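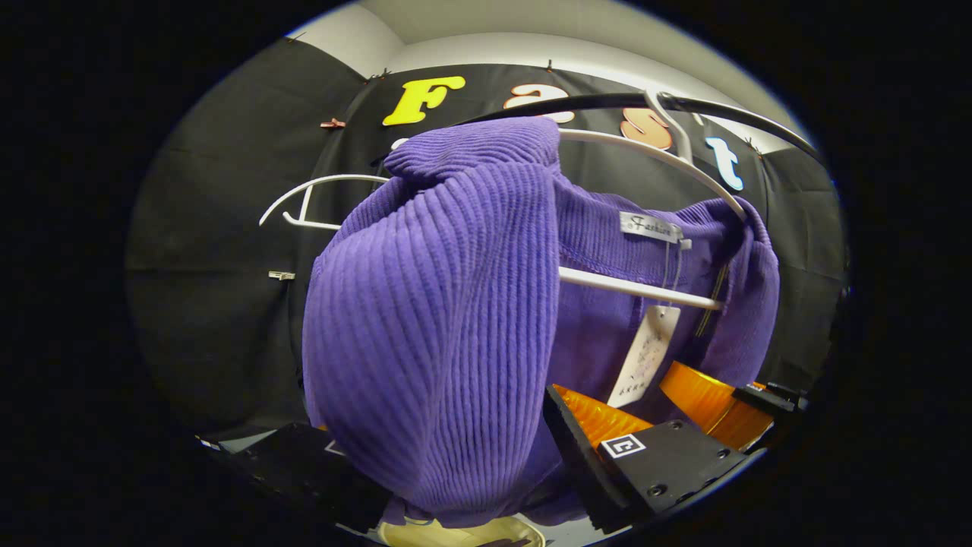

Saturday, February 22, 2020

Pop-Up Rack Gallery: Knits, Tags and a Lot of Hangers

Hello from the back end of a very long sale weekend! If you came by the Pletcombe pop-up, thank you, and if you didn't, maybe come to the next one, hint hint. I've been selling secondhand and end-of-line knitwear for four years now and I still get giddy over setup day. Steaming, tagging, moving the same rack two feet to the left and then back again. I love all of it.

The purple rib sweater up top is my favorite thing I put out. Look at those ribs! They run so close together, and they bend with the knit wherever it bunches up. I'm a sucker for a rib knit. It's a forgiving fabric to wear, it goes under a coat without a fight, and that purple does a lot of work in February when everything outside is the color of dishwater.

The label at the neck just says "Fashion," which tickles me every time I see it. No maker's name I could trace, no fancy logo, only the one word on a little white label. I get asked whether a label like that puts people off. Some, sure. But plenty of shoppers go by touch first and read second, and those are my people.

The price tag is one of my paper ones on a thin string. I switched to string from those plastic barbs in October, after I put a barb through a very nice merino and had to sit there with a crochet hook coaxing the loop back in. It takes longer, and I went through 200 tags getting ready for this sale with a sore thumb to show for it, but I haven't snagged a single thing since then. I bought the tags in a box of 1,000 from Bandico, so I'll be tying knots until I'm old.

White plastic hangers on a black rail, too. I used to have a mishmash of wire and wood and whatever came home with the stock, and it made the whole rack look like a lost property office. I like the white ones against the dark cloth, and they're light to carry, which matters when you're doing the stairs with an armful. They aren't perfect for knits, I know! Anything heavy gets folded at the end of the day and goes back up in the morning. Please do this at home as well. A sweater left hanging for a month will grow shoulders you never asked for.

And then the backdrop. I'm so pleased with the backdrop. Black fabric, clipped up, with cut-out letters in yellow, peach, salmon-orange and pale blue. The cloth never hangs completely smooth and I've made my peace with the wrinkles. I had grand plans to steam it, but the steamer was busy with a pile of Lunde cardigans and the cardigans won. The clips don't match either, there's a coppery one and a silver one and a couple of dark ones, and I refuse to buy more clips while I own a whole drawer of them.

A few notes for anyone who wants to try a cloth like this for their own stall. Clip the top edge first and let the fabric settle before you touch the sides. Lay the letters out on the floor and walk away for a cup of coffee before you attach anything. Go brighter on the colors than you think you need, black swallows the soft ones from across a room.

Questions I've already had by email: yes, I'll hold a piece for 24 hours if you ask nicely, and no, the hangers aren't for sale. The Tavetti scarves are all gone, sorry, they went before lunch.

Next up is a spring rack with lighter cottons and a few linen bits I've been hoarding. I'll add those pictures to the gallery once everything is tagged.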